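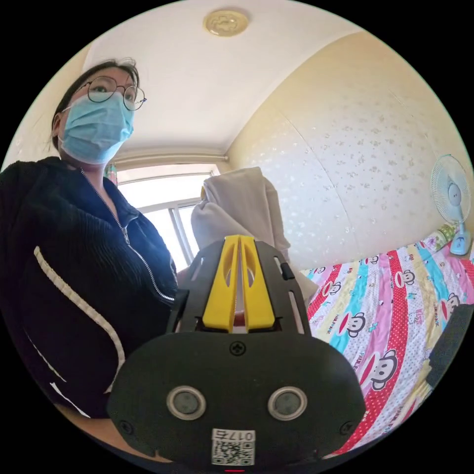 Netdale, 2026-09-24

Chapter 4
Water in the Town

At the start of the nineteenth century Netdale had 46 public wells and no drains to speak of. Most households sent a child to the nearest well with a bucket, often before school or work, and again in the evening. Waste water was thrown into the street, where it ran downhill towards the river or soaked into the ground. Several of the wells stood at the bottom of that same hill.

The town grew quickly once the mills opened. New houses were built in rows, back to back, with one privy shared between several families. The wells had served a market town of 2,000 people well enough, but they could not keep up with the new streets. In dry summers some of them failed altogether. Richer families bought water from carts, and the price went up when the weather was hot.

Illness was common, and few people linked it to the water. Doctors of the time mostly blamed bad air. When fever broke out in the lower streets one January, the parish had the walls limewashed and burned tar at the corners. The pumps were left in use. In the hilltop streets, which drew their water from a spring, there was far less sickness. A clerk noted the difference in the parish book, but did not say what he thought had caused it.

This chapter looks at how the town moved from wells to piped water, a change that took 50 years. Section 4.1 deals with the first water company and the reservoir at Quintela. Section 4.2 covers the building of the sewers and the arguments over who should pay for them. Section 4.3 uses the rate books to compare two streets before and after the pipes were laid. The map on page 73 shows the wells, the mills and the line of the main sewer, and you will need it for all three sections.

Key words: privy, parish, reservoir, rates, main sewer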